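Comparing grippers on a drive caddy

Suppliers love to quote grip force. I'd ignore it until you've tried a real part. Lay an old tower on its side, panel off, and run the same approach with each gripper – slowly, and with a hand near the stop button. Log every miss. Pravesh Nkosi wanted 195 runs; I stopped trusting the averages well before that.
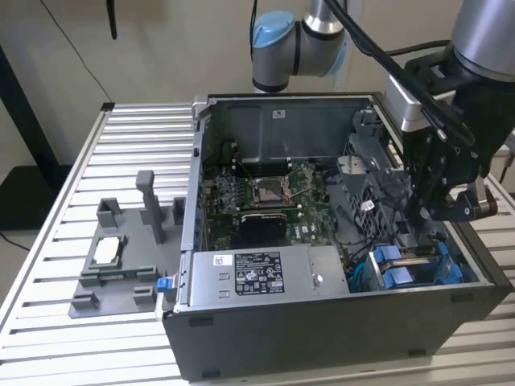 Second one: the drive in its blue carrier, between the fingers.
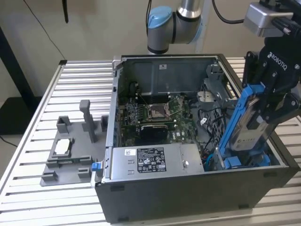 Do I need force sensing for this?
Try it without first. Most of our misses at Billen came from poor alignment, and a sensor only told us so at greater expense.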